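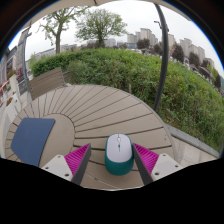

Week on buying vs. building, part two. Covivex hand-held kit, the one some of you asked about after the last session. It's a gripper you hold yourself, camera on it, you do the task with your own arm and the recording becomes training data for the robot later. No robot needed on the day. What you pay for is mostly the fingers, the mount, the software that chops up recordings. Look at how the approach goes on an object like a mouse: right finger almost on it, left one still with a good bit of table to cover. Uncentered approach, very common, everybody does it. On a fixed robot arm you would plan around that. With a hand-held tool you just correct with the wrist and don't notice you did. So the correction ends up in your data whether you wanted it or not. Keep this in mind for the assignment.

What comes in the box (basic version):
- one gripper, fingers already fitted
- camera mount, wide lens
- spare pair of finger pads
- calibration card
- a year of the upload service

Not in the box: camera battery charger. Really. Kenta Nomura wrote to them about it in August and got a discount code for the charger, so write to them if you order.

Fingers. The ribbed kind, soft-ish, they give a little when they meet something. Good on rounded shells, where a hard flat jaw touches at one spot and the thing squirts out sideways. A mouse is a fair test item: rounded, smooth top, light enough to get pushed around before it's gripped, and it has a front and a back so you can tell later if it turned in the grasp. Write down the orientation before and after. If you don't, the person labeling has to guess, and labeling people guess differently from each other.

Lens. Very wide, black corners, everything at the rim bends. A round table comes out as a big sweeping curve and straight poles bow. Students always ask if this should be corrected before training. Depends. Covivex software can undistort on export but you lose the edges, and the edges are where you see what's coming when you move sideways. Genji Amano ran the same task set with and without, at the Ichikawa lab. His handout is in the shared folder, read it before asking me. Short version: leave it wide for table work, use the same setting for the whole set, never mix.

Indoors vs outdoors. Outdoors is where cheap kits fall over. Sky is bright, hands and table are dark, exposure hunts up and down each time you tilt. A canopy overhead helps a lot, and so does an overcast sky: a plain white sky through the wide lens is still bright but it's even. Full sun under a tree is the worst case, moving spots of light all over the table. Slatted tabletops are fine, even good, lots of lines for the tracking to hold on to. Plain white tables are bad. Plain dark pads are bad too if they fill most of the view, tracking has nothing to lock to. 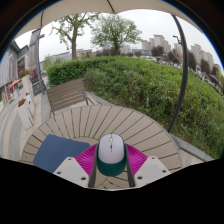

Lifting, then. The tracking has to get the height of the tool from what it sees behind the object, and once you're holding something it sits in the middle of the view and covers part of the table. Small object, no problem. Big box, you lose tracking, recording gets thrown out. The manual says keep "enough background" visible and doesn't say how much. My rule, if you can see the rim of the table on the far side you're ok. Hedges, buildings, furniture further back all help as long as they stay put. Leaves in wind are not great. People walking past, worse.

Grip check. Lift, hold still for 2 seconds, then place. That pause matters more then you think. The software looks for it to cut the recording into pick / carry / place. Skip the pause and you get one long clip that somebody has to cut by hand, and that somebody will be you.

Numbers from our own trial, so you have something to compare:
- 1,513 recordings uploaded in total, all table tasks
- setup for a new table, 10 minutes once you know the order
- spare pads used: one pair, wore smooth at the tips

The pads are the running cost. Budget for them. Covivex sells them only in sets, Welloser sells singles that fit the same plates (check the screw holes line up, older Welloser ones don't). The Welloser pads are a bit stiffer. If you swap halfway, note it in the log, it's a different gripper as far as the data is concerned.

Welloser's own kit, quickly. Cheaper, heavier, jaws are hard plastic with a rubber face. Wrist gets tired. Trigger is nicer though, you can stop halfway and hold there, where the Covivex one wants to snap shut for the last bit. For thin flat things, e.g. a mouse pad lying flat, neither is any good. You need to slide the item to the table edge or get a lip under it. Don't put flat items in your task list unless you've tried them first!!

Prerkside service. Different thing, you send them nothing but a task description and they record it with their own people. Sounds great. You don't control the grasps and you don't see rejected takes, and for this course the rejected takes are half the point. Fine for a company, wrong for us. I'd still read their task template, it's well written and makes you say things like which way an object faces at the start.

Verdict for now: Covivex if the lab pays, Welloser body with the soft pads if you pay. Upload service ok, slow in the evening, try before 9 am. Tracking ok to good. Documentation poor, the page on calibration has two steps in the wrong order (do the card first, THEN the open/close sweep).

Assignment
One object, one table, 25 good recordings. Rounded object, something with a clear front. Start position changes every time, and so does the direction you come in from. Log for each: orientation at start, which finger touched first, did it turn in the grip, kept or rejected and why. Half page on the ones you rejected. I want to see if the same finger touches first every time, becuase it usually does and the robot will learn that too. Bring the log printed, the folder permissions are still broken.

Tools are signed out from Kenta. Fingers closed when you put it back in the case, otherwise the lid presses on them.

Related handouts
Buying vs. building, part one: arms and bases
Genji Amano: wide lens, corrected and uncorrected
Writing a task description (with the Prerkside template)
Log sheet, blank
Calibration card, the right order
Finger pads: wear, swaps, what fits what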